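I have lived in Matuvcombe for nine years and in all that time I have tidied one table properly. It stayed tidy for 3 days.
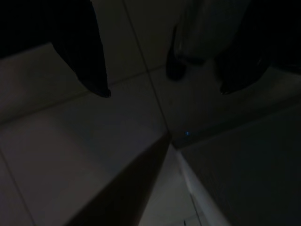
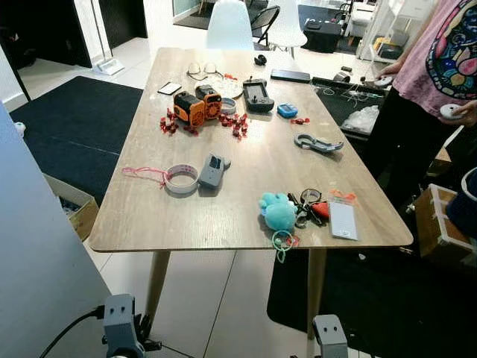
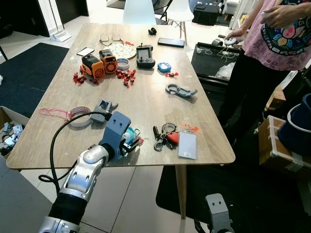
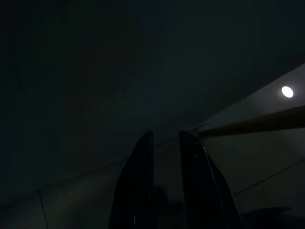

My theory, which Asmaa Benkirane calls an excuse, is that flat surfaces attract whatever has no drawer. Keys I can forgive — they need to be near a door. But tape is another matter. I own a drawer for tape. It has string in it. The tape, meanwhile, sits out on the wood-grain table with the glasses and the game controller, and I'd put money on it being there in May.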